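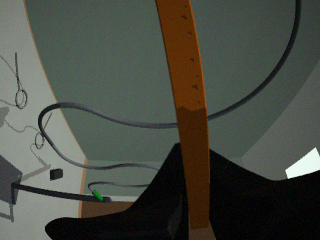
*Simulator view over the gripper, with the cable crossing behind the orange strip and the small green connector to the left.*

# Recording cable demonstrations by remote control

These are the steps we use at Prunov to teach the arm cable handling in the simulator. You drive the arm with the hand controller, the software records what you do, and the recordings are used for training. Tsutomu Ogura wrote the first version of this page. I have updated it for the current controller.

## Before you start

1. Start the simulator and wait for the cables to settle. They move a little on their own after loading.
2. Load the scene file and check the random seed. Each demonstration needs a new one.
3. Set the controller scale to 15 percent. Full scale is fine for moving across the workspace but far too quick near a connector.
4. Open and close the gripper once. If it responds late, restart the Cokix bridge.

## Recording

1. Press the record pedal, then hold still for a second or two.
2. Move toward the cable from the side you have the clearest view of. The gripper looks almost black in this view and can hide a lot of the lower part of the picture, so switch to the side camera for the last stretch.
3. Before closing, check which cable you are lined up with. Two gray cables close together are easy to mix up – follow the one you want back from its connector with your eyes.
4. Close slowly and stop when the contact light comes on.
5. Lift a short way and pause. Let the cable stop swinging.
6. Carry it to the target, lower it, open the gripper and back straight out.
7. Press the pedal again to stop.

If you miss the grasp, you can back off and try once more in the same recording. After a second miss, delete it and reset the scene. Do not fix a bad grasp by pushing the cable against a wall. The arm will learn to do that too.

## Checking and saving

Play the recording back at normal speed before you save it. Look for long stops, jerky wrist turns and any point where the cable passes through something solid. That last one is a simulator fault, and the recording has to go.

Name the file with your initials and the seed, then put it in the Barbieri folder. Keep each recording under 400 steps. Longer ones get rejected at upload, and the error message is not much help.

The current set has 1,053 recordings, 508 of them with a second grasp attempt. We have enough of those for now, so clean first grasps are what we need most.

Questions about the controller go to Fiorella Palumbo. For upload problems, write to Christos Triantafyllou and include the seed.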